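3. Data Collection

3.1 Platform

All demonstrations were recorded on the two-armed robot in the Nikanska lab. Each arm carries a multi-fingered hand, and the only camera used in this project sits at the head. We considered adding wrist cameras and decided against it, as the lab's replay tool (Arell) accepted a single video stream when we began in October.

3.2 Teleoperation

The operator drives both arms at once through Flirance, the lab's teleoperation software. Joint positions, finger commands and head video are written to one log per attempt. Lizelle Ndlovu and I shared the operating. Each of us practiced for 2 hours before any attempt was kept, and the practice logs were deleted.

Finger commands lagged behind arm commands in the early logs. We corrected this by shifting the finger channel 3 samples forward in the export script. The shift was checked by hand on 14 logs and then applied to the full set.

3.3 Tasks

The final set holds 2,191 attempts, divided between two tasks:

Task A, single-hand pick. One hand takes an object and lifts it clear of the surface. The other arm stays in its rest pose.

Task B, two-hand hold. Both hands close on the same bottle, one at the upper shoulder and one on the lower part. The cap must stay clear of the fingers. With the hands in place, most of the bottle body is hidden from the head camera, so the green cap and the neck are the main visual cues left to the policy. For this reason the object detector was trained on cap and neck crops — full-bottle crops gave poor matches once the grip was closed.
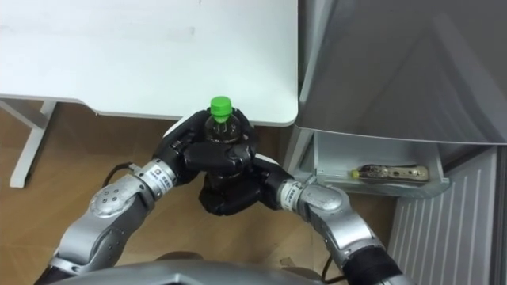 3.4 Labeling and Rejection

Each attempt was marked as success, failure or discard. Failures were kept, with the time of the first error noted. An attempt was discarded if the log had a gap in any channel or if the operator paused mid-motion to reset a hand. Labels were entered in Escobedo and exported with the logs. The train and test split was made by session, so that attempts from one sitting never appear in both.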